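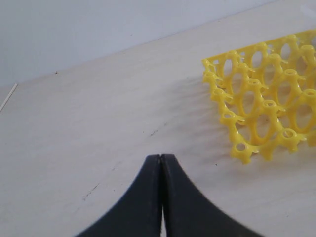
Been asked to look over the sums for an egg packing robot before we sign anything. Thread, for anyone else being sold one this winter.

1/ The quote from Zudton covers the arm, the gripper and a day of training. It doesn't cover spare finger pads, a guard, or the table being bolted down. I asked for those on a separate sheet and got a brochure.

2/ The pads are a wearing part. £70 a set. How often do you change them? "Depends on use." Well yes. So does my van, and the garage still gives me a mileage.

3/ Pascal Janssen at Prekesura has costed his on 948 eggs an hour. I'd like to know who is filling and shifting the trays while it does that. If it's a person, that person goes in the budget too.

4/ Trays. Ours are a mix of three makes, bought whenever somebody ran out. Every robot firm I've rung wants one type only. Replacing the lot means 100 new ones before a single egg has been moved, and that line is missing from all the quotes.

5/ The grip is the bit everyone films, so fine, let's talk about the grip. 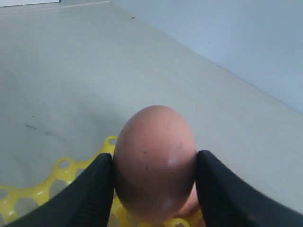

Brown egg, two black fingers, yellow tray.

6/ One egg held nicely tells me very little about a full shift. I want the breakages written down, with small eggs and extra large ones in the same run. Rainer Hinrichs asked Ayala for the same thing in May and he's still waiting.

7/ Payback on the Zudton sheet is 19 months. That assumes no repairs, no downtime and nobody paid to stand next to it. Put in a service contract and I can't get it to add up at our size.

8/ I'm not saying never. I'd rent one for a season if anybody would rent me one. So far they only want to sell.

9/ If you've had one for over a year, send me your actual repair bills. Brochures go in the bin.

Dec 23, 2021

Recent posts
Brivero conveyor: what we paid and what we'd skip
Second-hand graders, worth the drive?
Feed prices again
Why I stopped going to the trade show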